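When the district court in Limside lost its second judge last November, the waiting list for small civil cases was already long. Tiina Räsänen had worked as a court interpreter there for six years, and she noticed the change first in her own calendar. "Before, they called me for Tuesday and I came on Tuesday," she says. "Then they started to call me and say, please keep the whole week free, we don't know which day."

I met her in a café near the courthouse, together with Cecilia Ankrah, a lawyer who represents mostly tenants and small shop owners. They know each other from many hearings, and from many hours on the bench in the corridor.

Ankrah had brought a folder with her. According to the list she keeps for her own use, there are 2309 open civil cases in the Limside district, and 80 of them belong to her office. "I'm not proud of this number," she says. "A client comes to me with a leaking roof. By the time we have a date, the landlord has sold the building, and then we must begin again with the new owner."
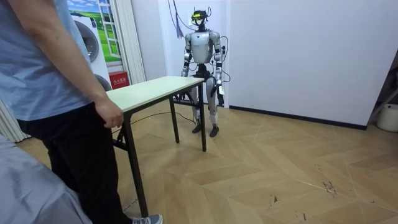
She does not blame the judge who is left. He hears cases four days a week and writes his decisions on the fifth, and she has seen the light in his office late in the evening. What makes her angry is the way the empty seat is discussed in the regional council, as if it were a question of furniture. The council wants to move the position to Senditcombe, where the courthouse is newer and has better parking.

"Senditcombe is 70 kilometers from here," says Räsänen. "For me it is a long drive, but I have a car. Many of the people I interpret for do not have one. There is a bus in the morning, and if your hearing ends late, you have missed the bus home."

I asked her if hearings by video could help. She took some time before she answered.

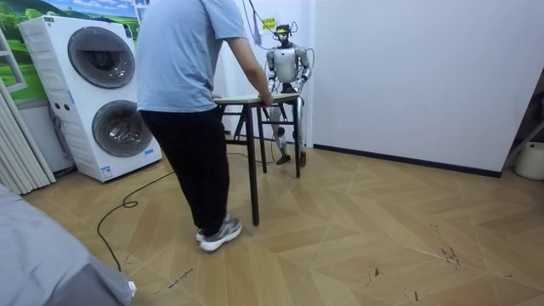
"For a short matter, yes. For a date, for a signature. But when a person explains why she did not pay the rent for three months, I have to see her hands and her face, and she has to see mine. On the screen the sound arrives late. Two people speak at the same time, and I lose a sentence. In my work one sentence can be the whole case."

Ankrah is more positive about video. Her office tried it during the spring, and she says that older clients managed it better than she had expected. Her problem is with the rules. The court in Limside accepts documents by email, the one in Senditcombe wants them on paper, and neither has written down clearly what happens when the connection breaks in the middle of a statement.

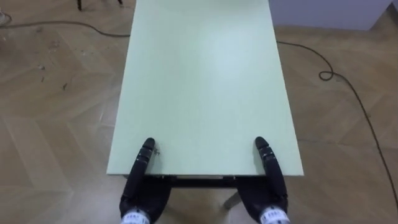

*Last changed: Aug 23, 2021*

Both women speak often about the Laitinen case. It began as a quarrel between two neighbors over a shared driveway. The first hearing was moved because there was no judge, the second because the judge was ill, and the third because the surveyor had in the meantime retired. The neighbors finally made an agreement by themselves, at a kitchen table, with Räsänen interpreting for free.

"People tell me this is a nice story," she says. "I don't find it so nice. They were lucky that they still could talk to each other."

Ankrah thinks the seat should be filled first with a temporary judge, and the question of the place decided later. She mentions Eltville, where she worked as a trainee. The court there shared a judge with a neighboring town for a limited time, and everybody knew the date when it would end.

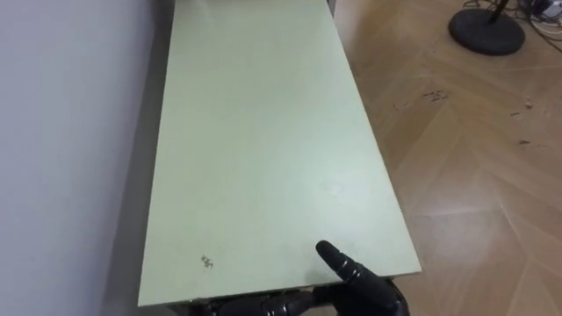 "A limit is important," she says. "If you tell people it will be hard until spring, they can plan. If you tell them only that it is under review, they stop asking. Some of my clients have stopped asking already."

The council will take up the matter again at its autumn session. Räsänen plans to sit in the public gallery, if she is not called to interpret on that day. Ankrah has asked for three minutes to speak and has not yet received an answer.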